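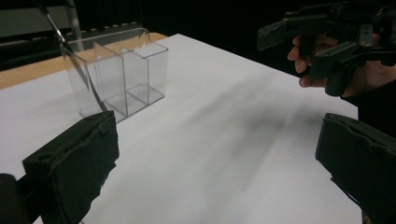 Drandisau Desk Sorting Set

README, revision 3

Summary

Drandisau is a set of 1,284 short recordings of people sorting small desk supplies into open-top organizers. Each recording covers one sorting task on one tabletop, from the first item picked up to the last item put down. The set was put together to study how people assign items to compartments when nothing is labeled, and how the assignment changes when the walls of the organizer are clear.

Maintainer: Lev Stetsiuk

Contents

recordings/ one folder per task, numbered from 0001 to 1284
layouts/ starting layout for each task, plain text
items.csv list of items with material and length class
organizers.csv list of organizers with compartment count, wall type and outside dimensions
notes/ free-text remarks entered at the end of a task
splits/ suggested train and test lists

Organizers

The set uses 7 organizers. They differ in wall material, compartment count and height. Compartments are numbered from the participant's left, starting at 1. This numbering is fixed for the whole task, even if the organizer is turned.

Clear acrylic, three compartments. Rectangular, open top, two vertical dividers. Listed as A3 in organizers.csv. It is the most used item in the set and the default for the clear-wall condition.

Clear acrylic, two compartments. Listed as A2. Same height as A3.

Opaque organizers. Listed as P2 through P6. The number gives the compartment count. P3 matches A3 in footprint and is its counterpart in the opaque condition.

Clear walls are hard to see against a pale surface. Edges and the top rim are usually the only parts with enough contrast to place by eye, and reflections in the bottom panel can be mistaken for a divider. Annotators marked the rim first and derived the dividers from it. If you re-annotate, keep that order or the compartment boundaries will not line up with ours.

Items

Items are common desk supplies: pens, pencils, rulers, erasers, paper clips, binder clips, glue sticks, tape rolls. Long items are defined as those that extend above the rim when stood upright in A3. They are flagged long=1 in items.csv. A long item leaning out over a neighboring compartment is assigned to the compartment that holds its lower end.

Items seen through a wall are distorted slightly. Do not use the apparent width of an item behind acrylic as a measurement.

Surface and light

Clear-wall tasks were set up on a white surface with a dark background. Opaque tasks use the same surface or bare wood; see the surface column in each layout file. Light comes from overhead, so hands throw a shadow on the surface during most placements. No attempt was made to remove shadows. Tasks where the shadow hides a small item for more than 80 frames in a row are flagged shadow=1.

Task types

sort_free. The participant gets a mixed pile and an empty organizer. No rule is given.

sort_rule. The participant gets a written rule, such as "writing tools left, fasteners right." The rule text is in the layout file.

resort. The organizer starts filled. The participant changes the arrangement to match a new rule.

empty_out. All items are taken out and laid on the surface. The order of removal is recorded.

Labels

Each placement has five fields: task, item, compartment, start frame, end frame. A placement ends when the item is released. If the item tips or slides afterward, the label is not changed, but settle=1 is added. Items dropped outside the organizer get compartment 0. Items moved more than once have one row per move.

Labels were made by the Grenurby annotation group and checked by a second reader. Disagreements were settled by Ivanyshyn Labeling, and the original values are kept in the columns ending in _r1 and _r2.

Known issues

Compartment numbers in P5 tasks recorded before September run from right to left. A corrected file is in layouts/fixes. The raw files were left as they were.

Transparent rulers in A3 are often missed by the second reader. Treat item class ruler_clear as incomplete.

Two erasers share the same item code. They differ only in size. Use the length class to tell them apart.

The notes folder has spelling errors and mixed units. It has not been edited.

Splits

The suggested split keeps all tasks by one participant on the same side. Random splits by task will give better numbers and should not be compared with ours. P6 appears only in the test list.

Use and citation

Free for research and teaching. Redistribution of single folders is allowed if this file is included. Cite as "Drandisau Desk Sorting Set, revision 3," with the maintainer's name. The organizer measurements were supplied by Brullarier and may be reused under the same terms.

Corrections should give the task number, the frame range and the field affected. Reports without a task number are not processed.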